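The Robots That Weigh the Coffee: A Day at the Fodcombe Open Day
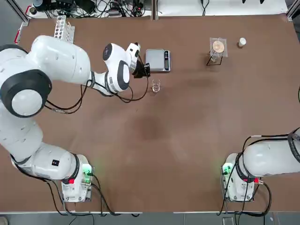 Have you ever helped somebody make a drink in the kitchen? You probably did it without thinking very hard. You picked things up, you poured, you stopped when it looked right. Well, at the Fodcombe workshop there are robots learning to do that sort of job, and every December the people who work there open the doors and let everybody in to watch. I went along with my notebook and I had a brilliant time! The first robot I met works at a brown table with two white arms, and there was a green light glowing on the base of each one. Its left arm was stretched out over the table with a black gripper pointing down, right beside the kitchen scale. A small glass beaker stood close by, and a coffee stand with a paper filter was waiting a bit further along.

The engineer looking after the table was Nhyira Asamoah. She has worked at Fodcombe since it opened, and she is very good at answering questions, even when six people ask them at once.

What is a robot arm?

Put your own arm out in front of you. You can bend it at the shoulder, the elbow and the wrist. A robot arm has bending places too, and they are called joints. Inside each joint is a motor that turns it a little bit one way or a little bit the other. If all the motors turn at the right moment, the arm can reach almost anywhere on its table.

At the end there is no hand with five fingers. There is a gripper, which opens and closes a bit like your finger and thumb. Try picking up a pencil, then a paper cup, using only your finger and thumb. It's harder than it sounds, isn't it? The paper cup is the tricky one. Squeeze too hard and it crumples, but if you don't squeeze enough it slips.

Why does it need a scale?

When you weigh coffee you want the same amount every time, or one cup will be strong and the next will taste like warm puddle (Nhyira's words, not mine). A person can look at a heap of coffee and have a good guess. The team want their robot to measure. A scale turns "that looks like enough" into a number, and computers love numbers.

The robot still has to do the fiddly part, though. It has to know where the scale is, move the gripper close without bumping anything, and keep the gripper steady. If the scale gets nudged sideways, the robot has to notice that it has moved. You would notice straight away, because you have eyes. The robot has cameras, and a computer that works out what the pictures mean. The Fodcombe computer program is called Pesance, and it spends all day asking itself the same things. Where is the scale? Where is my gripper? Am I nearly there?

How does a robot learn?

I thought somebody typed in a very long list of instructions, such as "go up, go left, stop". Some robots do work that way, especially in factories where everything stays in exactly the same place. On a kitchen table things are always moving about, so the Fodcombe team teach by showing.

A person guides the robot arms through the whole job while the computer remembers every movement. Then they do it again, with the scale in a slightly different spot. And again! Nhyira told us the team had recorded 344 lessons for the coffee job so far, and they want to reach 800 before they move on to tea. I asked if she ever got bored. She said yes, on lesson 91, and that she cheered herself up with a biscuit.

After lots of lessons the computer starts to spot what is the same in all of them. Then the robot has a go by itself. Sometimes it does a lovely job. Sometimes it stops in mid-air and seems to be having a think, and a person has to press a button and start it off again.

Is it safe?

Robot arms are strong and they can't tell if you are standing too close unless somebody has taught them how. That's why there was a yellow line on the workshop floor for visitors to stand behind, and why Nhyira kept a big stop button within reach. If you ever visit a robot, look for the stop button. There should always be one, and the grown-up in charge should be able to show you where it is.

The other table

Next door, Fuseini Ansah was showing a smaller robot called Mensah, which sorts buttons by colour. Visitors could choose a button and drop it in the tray – I picked a purple one, hoping to confuse it. Mensah waited for a moment and then put it with the blues. Fuseini wrote that down in his book, because mistakes are useful. Each one shows the team what to teach next.

Try it at home

You can be a robot teacher too. Ask a friend to be the robot, and put a plastic cup and a spoon on a table. Your friend has to close their eyes and do exactly what you say, and nothing else. Can you get them to put the spoon in the cup using only words? Use plastic things, please, and keep hot drinks well away.

My robot was my cousin, and it took us 40 instructions. At one point the spoon was in his sleeve.

If you want to see the real thing, the workshop is behind the library in Ceston, and children get in free with a grown-up. Wear shoes with closed toes and bring your questions!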